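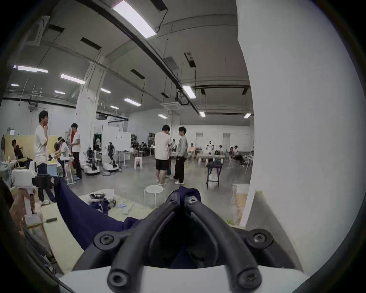 Clémence Hoarau
Instructor, Applied Robotics, Civuddale Technical College

Planning and Paying for a Manipulation Lab
Handout for Unit 4, Equipment and Budgets

Welcome to my favorite unit! I know a spreadsheet doesn't sound as exciting as a robot, but a good equipment plan is where you get to decide what your lab will be able to do, and I love that part. Bring a calculator and your notes on end effectors from Unit 3.

Start with the task

Before you open a catalog, write one sentence that says what the equipment has to do. "We want to teach a robot to handle clothes" is a fine start, but it won't get you to a parts list. "Two hands pick up a piece of fabric, hold it by separate folds and lay it flat on a table" is much better. From that sentence you can already read off two grippers, a table, fabric, and fingertips that can hold a thin fold.

Look at the dark navy fabric at the top of this handout. One gripper has a bunched fold between its fingertips and a second gripper head has an upper corner. Cloth work eats up space between the hands, so plan the table for the whole spread of the fabric. Students nearly always budget for a bench that would suit blocks and cups. Measure your largest garment with the sleeves out, please.

The four columns

Every plan you hand in for this course has the same four columns.

Buy once: grippers, tables, stools, computers, storage shelves.
Wears out: fingertips, screws, cables, batteries, the fabric itself.
Pay every year: software, data storage, service contracts.
People: the hours of whoever operates, sorts, labels and repairs.

The second column is the one that gets forgotten, and the fourth is usually the biggest. Fill in the fourth one first. If you can only pay for one operator, there is no point in ordering three sets of hardware, however nice the bulk price looks.

Worked budget: one two-handed station

Our class budget for the starter station is $3758. The quote from Bhatt, our supplier for this exercise, lists the Nanura hand-held gripper at $1759. A two-handed station needs a pair:

Nanura gripper, two at $1759: $3518
Left for everything else: $240

So what do we do with $240? I give this problem every year and I still enjoy the arguments. One group spends it all on spare fingertips. Another buys fabric and a storage bin and hopes the fingertips hold up. There are several good answers, and I grade the reasoning. My own split would be:

Spare fingertips and screws: $100
Cables and a labeled box to keep them in: $60
Fabric in different weights: $80

Notice what isn't there. The table, the stools and the computer are coming out of the general classroom fund, and the plan has to say so in writing. "We already have one" is only true until the other class needs it too. Put the item on its own line with a price of zero and the name of the fund or room it comes from.

Hand-held or arm-mounted?

A hand-held gripper lets a person do the motion directly, and you can begin practicing without an arm, a base or a fence. It's a great first purchase for a lab that wants to collect demonstrations early. An arm-mounted gripper costs more to get going, but you will need one at some point if you want to see a robot carry out the task by itself.

My advice for a small lab is to plan both and buy in two rounds. In round one, get the hand-held pair and learn what your task is really like. In round two, choose an arm with that experience behind you. Ask the supplier before round one if the same fingers fit both mounts! Get the answer in the quote. I have seen a very good plan fall apart over four bolt holes.

Room planning

Draw the floor before you order. Mark these on your drawing:

Where each operator stands, with elbow room on both sides
The work surface and the pile of things waiting to be handled
Parking for anything on wheels
Desks for the people who aren't operating
Overhead lights, and where the power comes down
The path to the exit, kept clear

Shared rooms are wonderful for learning. You hear the next team's problem and pick up a fix for your own. They also need a bit more storage than you think, so give shelves and bins their own line under "Buy once."

Software and data

For the exercise we use Zilto to log sessions. Treat it as a yearly cost. When you price storage, work out how much one session produces, multiply by the sessions you have planned, and then add the copy. A single copy of your data is not a storage plan. Include time for throwing out bad recordings too; that goes under "People."

Questions to send with a request for quote

What does a replacement fingertip cost, and can it be bought singly?
Which screwdriver or bit do the finger screws take, and is one included?
How long is delivery, and who pays for shipping on returns?
Is there a price for schools?
What happens to the quoted price if we order in two rounds?

Assignment

There are 23 of you, so work in pairs, with one group of three. Pick a task that needs two hands and write it in one sentence. Build the four-column plan for one station at $3758, then show what you would add for a second station and what the two could share. Attach your floor drawing. Two pages plus the drawing is plenty.

Drafts can be messy, so bring them to lab hour and we'll price things together. I can't wait to see which tasks you choose!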